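I've been putting off the laundry since the start of May, or that's how it feels. We moved into the Nivden place with one washer squeezed in next to the kitchen counter, and I'm still working out a routine that doesn't end with me digging for a clean shirt at midnight.

My friend Dinesh Lodhi swears by small loads. He runs one every couple of days and never has a mountain! I'm more of a stuff-it-all-in-the-bag person — it sits there getting fatter and fatter until I run out of socks. But I've been trying it his way, whites first and anything red kept well back (I lost a good pillowcase to a red T-shirt last year and I'm not over it).

I do like a top loader, though. You lift the lid, drop things in and if you find a stray sock on the floor you just toss it on top.

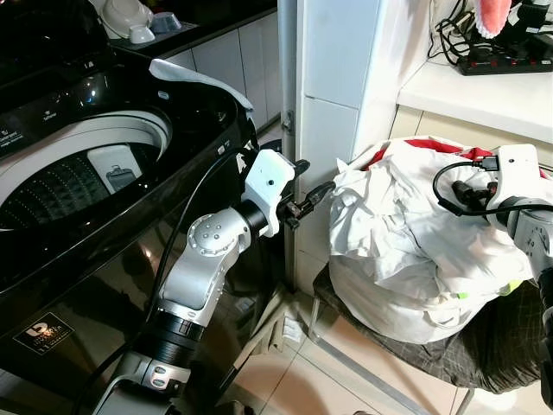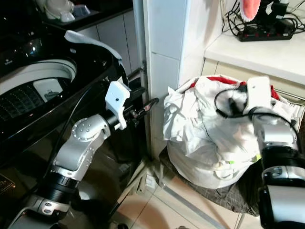 Lid up, ready for the whites.
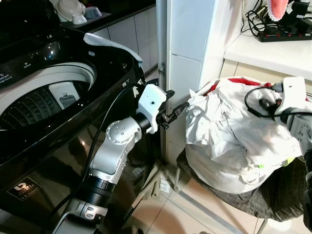 How full should a top loader be? Loosely filled to three quarters of the drum is where I stop, with nothing pushed down. Towels soak up so much water that I go lighter with those, 5 at the very most.

Next on my list is the lint filter, which I clean far less often than I should. Abla Tarawneh told me she rinses hers after every wash — every single one! — and I nodded like I do that too. I'm also thinking about a second bag so the reds can live by themselves. I saw a pair for 14 dollars and talked myself out of it, and now of course I want them.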